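3.2 Room acoustics and listener position

The second part of the survey deals with speech intelligibility in small meeting rooms with hard floors. Rooms of this kind are common in converted office buildings, and most of them were never treated for sound. The Gunmont building was chosen for its plain layout: parallel walls, a suspended ceiling and no carpet. Reverberation time was measured in octave bands from 125 Hz to 4 kHz, with the source placed at seated head height and the door closed.

In the bands that matter most for consonants, the untreated rooms gave decay times well above the value recommended in the Halonen design notes. The excess was largest at 1000 Hz. Adding absorbers to the ceiling alone brought down the average but left a clear flutter echo between the long walls – a result that agrees with the prediction made by Zepeda in the planning stage. Wall panels hung at ear height removed the flutter with a much smaller area of material.

Talker orientation was treated as a separate factor. A person who leans over a table or looks down at it directs less high-frequency energy toward the far side of the room, and the direct sound that reaches a listener drops accordingly. Round tables were used throughout to keep the distance between talkers constant.
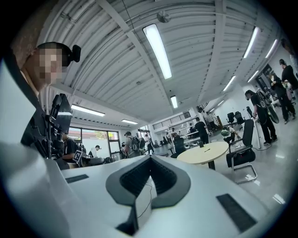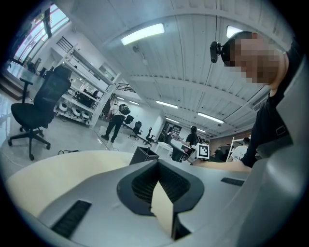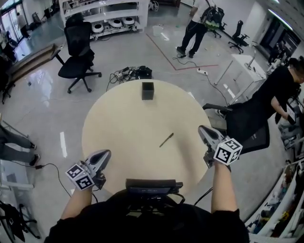
Figure 4. Persons at close range (first and second panels) and a round table seen from above (third panel).

Background noise was logged overnight and again from 9 in the morning, when the ventilation reached its normal daytime rate. The dominant source was the supply duct. Two diffusers produced a narrow peak near 3000 Hz, which masked fricatives even at a moderate overall level. Replacing the damper blades with the Muvora type lowered the peak, but the broadband level stayed the same.

Word scores were collected with lists of common one-syllable words, read at normal vocal effort. Listeners wrote down what they heard and were not told the result until the session had ended. In the untreated rooms, scores fell with distance and then leveled off near the back wall, where early reflections gave partial support. With wall panels in place the curve was flatter – the gain was small in the front seats and clear in the rear ones.

The Trustbridge rooms, which have a lower ceiling, are treated in Section 3.3. The same word lists and the same source position were used there, but the noise logging was limited to 10 hours per room.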